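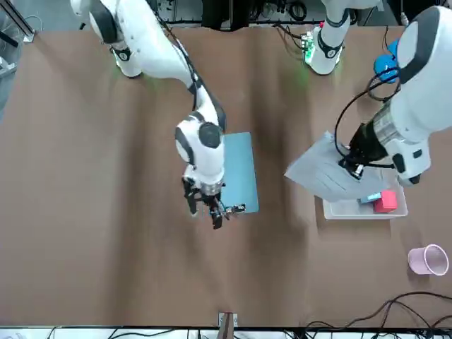
Edin Kos writes that the first thing he learned in the Robotics Club was patience, and that he learned it from a dishcloth. Cloth was the subject of his whole first term, he adds, and he would gladly have traded it for anything with corners. His letter is kept in the club binder, and new members are asked to read it before they are given bench time.

Last updated: March

Print this page | E-mail this page

About the Robotics Club

The Robotics Club at Cidport Technical School is a student organization open to all enrolled students, regardless of major. It exists to give members practical experience in programming, operating and maintaining two-armed robots, and to prepare a team each year for the Besix Household Tasks Challenge. The club is part of the Department of Applied Engineering and follows all department rules on safety and conduct.

Our History

The club began as an evening study group in the electronics lab, where students built line-following cars from surplus parts. Interest soon moved from wheels to arms. A grant of $3,775 from the Trajkovski Fund paid for the first proper workbench, along with tools and a stock of spare fingers for the grippers. The present two-arm station, known to members as Drurnudix, was set up later, after the department agreed to give the club a permanent room on the ground floor of the East Building.

The name Drurnudix was chosen by a vote of the membership. Its origin is disputed, and the minutes of that meeting do not help.

What Members Work On

The club concentrates on tabletop manipulation. Members teach the arms to handle ordinary things: cups, blocks, trays, small parts and pieces of fabric. Rigid objects come first. A block keeps its shape when it is gripped, and a beginner can usually write a working pick-and-place routine within a few sessions. Fabric comes later. It folds, slides and bunches, and a routine that succeeds in the morning may fail in the afternoon with the same cloth on the same table.

Two-handed work is the main interest of the senior members. In these exercises each arm is given its own part of the job, and the programmer must plan the motion so that neither arm blocks the other. Much of the time is spent on timing and on safe return paths.

Every trial is entered in the club log, whether or not it went well. The log now holds more than 2,000 trials and is available to any student in the department for coursework. Entries follow a standard form:

Task and objects used
Starting positions of both arms
Program version
Outcome, in one sentence
Name of the operator

Organization

Membership is limited to 20 students in each academic year, so that all members have regular time at the bench. The club is led by a student president, an equipment manager and a team captain, who are elected in the spring. A faculty adviser from the department attends meetings and approves purchases.

General meetings take place on Wednesday at 5:30 p.m. in the East Building. Bench time is booked separately through the sign-up sheet on the lab door. Members work in pairs, with one at the keyboard and the other at the stop button, and these roles are exchanged halfway through the session. Students who have not completed the safety briefing may observe but may not operate the arms.

Competition

The Besix Household Tasks Challenge asks each team to complete a series of tabletop jobs within a fixed time. The list of jobs is announced at the start of the season - the arrangement of objects is not revealed until the day itself. Our team is selected in the fall on the basis of bench records and a short practical test. Students who are not selected continue to take part in preparation, and several have joined the team in a later year.

The club has entered the Challenge every season since its room was opened. Our best results have come in the sorting rounds. Folding remains the weaker event, and it is the focus of this year's training plan.

Joining the Club

Applications are accepted during the first three weeks of each semester. No previous experience with robots is required, although some knowledge of programming is helpful. Applicants should submit the one-page form available from the department office and attend one general meeting as a guest. Dues are $20 per semester and cover shared materials. Students for whom the dues present a difficulty should speak with the faculty adviser, and such requests are kept private.

Former members are welcome at general meetings and are asked to sign in at the East Building front desk.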